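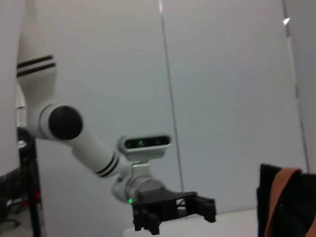 Marichka Horobets
Did the fault come back after you re-seated the tool connector, or only once the arm had been parked for a while? The two point at different things. If it only shows up after a park, I'd look at the cable run before ordering anything.

Konrad Wasilewska
After a park, mostly. Log so far:

Gripper drops off the tool bus. Pendant shows a comms timeout, the fingers hold whatever opening they had, and the arm goes to protective stop. Clearing it and re-enabling the tool brings it back. It has happened 4 times since the cell was moved to the white table, always in the morning block.

Checked so far:
Tool voltage at the wrist, 24 V, steady with the gripper idle and while closing.
Connector unplugged, pins looked at under the loupe, cleaned, plugged back in, collar done up by hand.
Indicator at the wrist shows green when the tool is powered. It stayed green through the last dropout, so I don't think we're losing supply.
Depth sensor unplugged for a full morning. Same fault at cycle 854, so the sensor traffic isn't the cause.
Gripper firmware matches what Prevness has on the sheet.

Not checked: the cable between the forearm and the wrist, and the payload setting.

Marichka Horobets
Check the payload anyway. The sensor bracket went on after the last commissioning and I can't find an entry for it. A wrong payload won't give you a comms timeout but it will give you stops that get written up as one.

For the cable, put the arm in freedrive, gripper well above the table, and roll the last joint slowly from one end of its travel to the other with the bus monitor open. Watch the retry counter.

Konrad Wasilewska
Payload was still the old figure, without bracket or sensor. Corrected, centre of gravity re-run, saved to the installation file.

Rolled the last joint as described. Retry counter sat at zero until past the three-quarter mark, then climbed to 3,133 by the end of travel. Rolled it back and it stopped climbing. Did it again and got 2,093. The parked pose is in that part of the travel.

Vilém Brabec
Same thing on the Prerkska cell in September. The cable was tied too tight at the forearm and pulled on the plug at full roll. Replaced the cable, left more slack.

Konrad Wasilewska
Spare fitted, part from Kováčik. Old cable has a flat spot in the jacket a hand's width from the plug. Kept it, tagged with the ticket number, top drawer. New one routed with a loose loop and hook-and-loop ties in place of the zip ties. Full roll both ways, counter at zero. Park pose moved back off the end of travel as well.

Marichka Horobets
Leave this open until it has done a week of mornings. Please add the payload change to the cell sheet too.

Konrad Wasilewska
Sheet updated. Status set to monitoring.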